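Harnix

Harnix ist ein Kommandozeilenprogramm zum Verwalten von Waschanleitungen und Pflegehinweisen für Textilien. Es liest Pflegeetiketten als Textdateien ein, prüft sie auf Widersprüche und gibt sie als druckfertige Liste oder als JSON aus. Der mitgelieferte Datenbestand heißt Misari und liegt im Verzeichnis misari/.

Stand: Samstag, 6. Juni 2026

Inhalt des Repositorys

harnix/ - Quelltext des Programms
misari/ - Datensätze zu Kleidung, Bettwäsche und Haushaltstextilien
regeln/ - Prüfregeln im YAML-Format
tests/ - automatische Tests
docs/ - Erläuterungen zu Feldern und Ausgabeformaten

Installation

Benötigt wird Python ab Version 3.11. Eine Datenbank ist nicht nötig, alle Daten liegen als einfache Dateien vor.

git clone des Repositorys ausführen
in das Verzeichnis harnix wechseln
pip install .

Unter Windows muss die Konsole auf UTF-8 stehen, sonst werden Umlaute in den Materialnamen falsch ausgegeben.

Verwendung

harnix pruefen misari/
harnix liste misari/ --nach temperatur
harnix export misari/ --format json

Der Befehl pruefen ändert keine Dateien. Er meldet fehlende Felder, unbekannte Materialkürzel und Kombinationen, die sich gegenseitig ausschließen, zum Beispiel "nicht bügeln" zusammen mit einer Bügelstufe. Mit der Option --streng werden auch Warnungen als Fehler gewertet.

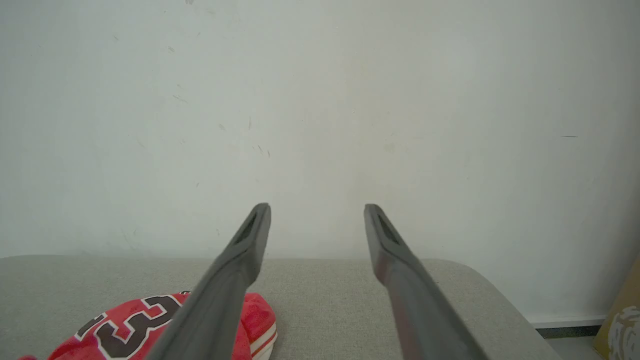 Der Befehl liste sortiert standardmäßig nach der Eintragsnummer. Möglich sind außerdem temperatur, material und farbgruppe. Einträge ohne Wert in der gewählten Spalte stehen am Ende der Liste. Beim Export bleiben leere Felder erhalten, damit sich die Dateien zweier Versionen zeilenweise vergleichen lassen.

Datensatz Misari

Misari enthält 1393 Einträge. Jeder Eintrag beschreibt ein Pflegeetikett, nicht ein einzelnes Kleidungsstück. Gleichlautende Etiketten wurden zusammengeführt, wenn Material, Farbgruppe und alle Pflegeangaben übereinstimmen.

Felder:

nummer - laufende Nummer, wird nach dem Löschen eines Eintrags nicht neu vergeben
art - Hemd, Hose, Bettbezug, Handtuch usw.
material - Kürzel und Anteil in Prozent, die Summe muss 100 ergeben
farbgruppe - weiß, hell, bunt, dunkel oder gemischt
waschen - Temperatur in Grad Celsius oder "Handwäsche"
trocknen - Trockner, Leine oder liegend
buegeln - Stufe oder "nein"
bemerkung - freier Text, optional

Die Farbgruppe "gemischt" ist für Teile vorgesehen, bei denen eine kräftige Farbe direkt neben Weiß liegt. Solche Teile werden beim Sortieren oft zur Buntwäsche gelegt und können dann im weißen Anteil Farbe annehmen. Harnix gibt bei "gemischt" und einer Temperatur über 30 Grad deshalb eine Warnung aus, sofern im Feld bemerkung kein Hinweis auf Farbechtheit steht. 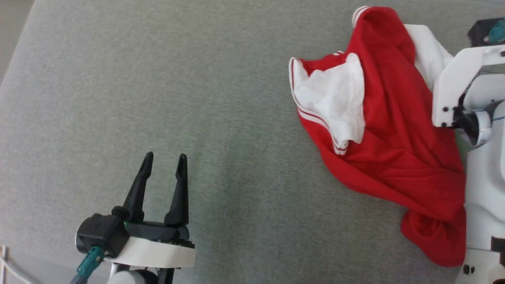 Rot-weißes Kleidungsstück auf grauer Stoffunterlage, Farbgruppe "gemischt".

Herkunft der Daten

Die Einträge wurden von Hand abgeschrieben. Der Grundbestand von 1000 Einträgen stammt aus dem Vorgängerprojekt Vullance, der Rest kam bis April dazu. Vullance verwendete ein anderes Schema ohne Farbgruppe - dieses Feld wurde beim Umzug nachgetragen und ist bei älteren Einträgen weniger zuverlässig. Abweichende Schreibweisen der Materialien wurden vereinheitlicht, die Zuordnung steht in docs/material.txt.

Bekannte Einschränkungen

- Chemische Reinigung wird nur als Bemerkung erfasst.
- Schuhe, Leder und Pelz sind nicht enthalten.
- Etiketten mit getrennten Angaben für Futter und Oberstoff werden als zwei Einträge geführt. Eine Verknüpfung fehlt noch.
- Wolle ist gegenüber Baumwolle deutlich unterrepräsentiert.

Die Angaben ersetzen nicht das Etikett am jeweiligen Stück. Bei Abweichungen gilt das Etikett.

Mitarbeit

Neue Einträge bitte als einzelne YAML-Datei einreichen und vorher harnix pruefen --streng ausführen. Pro Pull Request sind höchstens 4 neue Dateien erwünscht, größere Lieferungen bitte vorher als Issue ankündigen. Änderungen an den Regeln brauchen einen Test, der ohne die Änderung fehlschlägt.

Lizenz

Quelltext: MIT. Datensatz Misari: CC BY 4.0. Als Quelle genügt "Misari, Projekt Harnix".

Das Paket für Arch wird getrennt unter dem Namen abdelaziz-harnix gepflegt - Fehler in der Paketierung bitte dort melden.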